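Cludulstead Parish Produce Records
README for the December release

Contents of this folder

records.csv: one row per entry in the autumn produce shows, 187 rows
growers.csv: one row per plot, with soil type and aspect
varieties.csv: list of variety names and the spellings we have merged
notes.txt: remarks copied from the backs of the entry cards

Last changed 12th December.

What the records cover

The rows come from paper entry cards kept by the garden societies in Cludulstead and Hundley. Only squash, pumpkins, marrows and root vegetables are included. Flowers, jams and eggs were on the same cards and have been left out. Hundley did not hold a show in two of the years, so there is a gap in its rows and it should not be read as a year with no entries.

Columns in records.csv

entry_id: a whole number, never reused
village: C or H
class: the class name as printed on the card
variety: the merged name, see varieties.csv
weight_g: weight in grams, blank if not weighed
length_mm: longest measurement in millimetres, root vegetables only
sown: month of sowing as given by the grower
placed: 1, 2, 3 or blank

Weights before the change to metric scales were written in pounds and ounces. These have been converted and rounded to the nearest 20 grams. The original figure is in notes.txt under the same entry_id.

Known problems

33 rows have no variety. Most of these cards say only "squash" or "own seed". Please leave them blank if you send corrections, unless you have the grower's own record.

"Josance" appears as a variety on the Hundley cards and as a seed merchant on the Cludulstead ones. We have kept it as a variety where the card put it in the variety box. "Kang" is a plot name and was entered as a variety in the first release. That has been fixed.

Nearly 100 cards have water stains. Where a digit could be read two ways, the weight is blank and both readings are in notes.txt.

Sowing months are from memory in many cases. I would not use them for anything finer than early or late spring.

Pictures 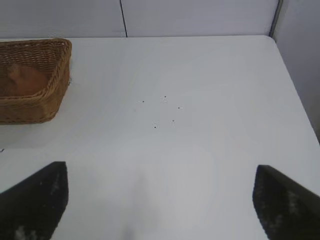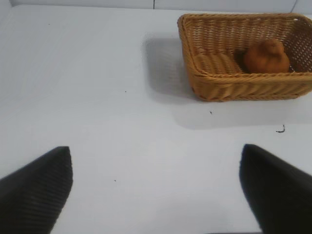
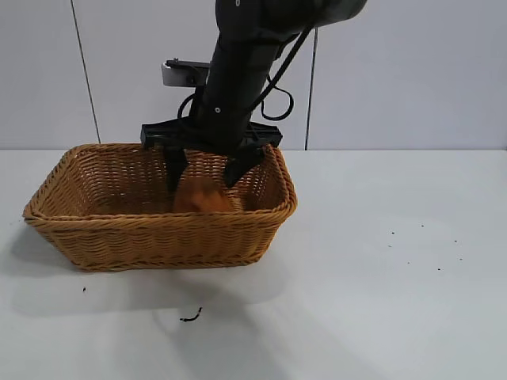
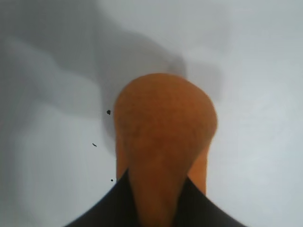

Opening the files

All files are plain text in UTF-8. Fields are separated by commas and text fields are in double quotes. Some spreadsheet programs turn the class "1-2" into a date on opening, so import that column as text.

Join records.csv to growers.csv on plot_id. Plots that changed hands keep the same plot_id, and the soil type is the one recorded most recently.

Use and corrections

You may copy and reuse the tables for any purpose. Please say which release you used. Send corrections with the entry_id, the column name and the value you think is right, one per line. Corrections go into the next release and the old value is moved to notes.txt.

Still to do: the Hundley marrow classes, which are on a separate set of cards and have not been typed up.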